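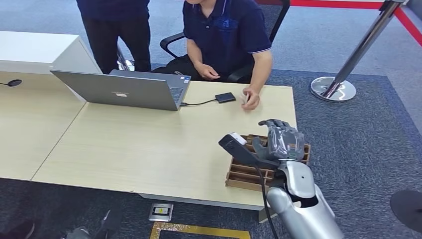

I've been backing up my laptop to an external drive for years, and for most of those years I did it badly! The drive lived in a drawer under a pile of takeout menus, the cable lived somewhere else entirely, and by the time I'd found both I was no longer in the mood. So these are the things that got me doing it regularly (well, once a month).

Keep the cable with the drive. I wind mine loosely and hold it with a bread bag tie. Don't wrap it tight around the drive itself, it kinks right at the plug and then you get a connection that comes and goes. I killed a cable that way in my old apartment in Werkham.

Put the drive flat on the desk before you plug it in, well back from the front edge. Leave some slack too. If the cable is stretched straight, one elbow sends the whole thing to the floor, and mine does not bounce.

Clear the desk first! Coffee cup in the sink, mail in the tray. It takes me 5 minutes and I always find a pen. If your desktop is made of panels pushed together like a lot of office desks are, run a dry paintbrush along the seams while you're at it. You would not believe the crumbs.

My first full backup took around 60 minutes and after that they got much quicker, so start the first one before dinner and leave it alone. Plug the laptop into the wall, and eject the drive properly when it's done.

I have 3 drives now, which my family finds hilarious. One is for photos, one is for everything else, and one stays at my sister's place in Dremosbridge. A strip of masking tape on each with the month written in pencil is all the labeling I do. The photo one has well over 1,000 pictures of the same dog on it, and I'm not deleting any of them.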